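Alžběta Zelenák has been collecting snack packaging since she was 12, and she still gets excited about a good bag. "The colors! I buy half of them for the colors," she says, laughing. Her favorites arrive from friends abroad, and she eats every last chip before the bag goes in an album. She has 29 albums now. "Foil is the hardest, it creases if you look at it," she says. "But oh, that shine." 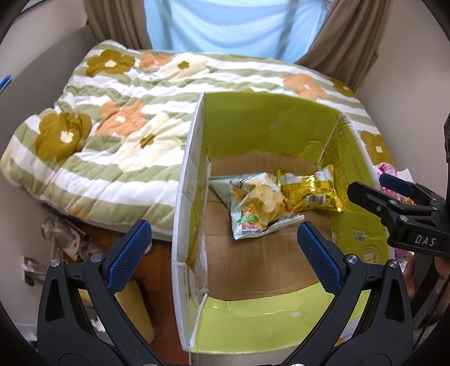
Chips and a gold foil bag in a lime green box.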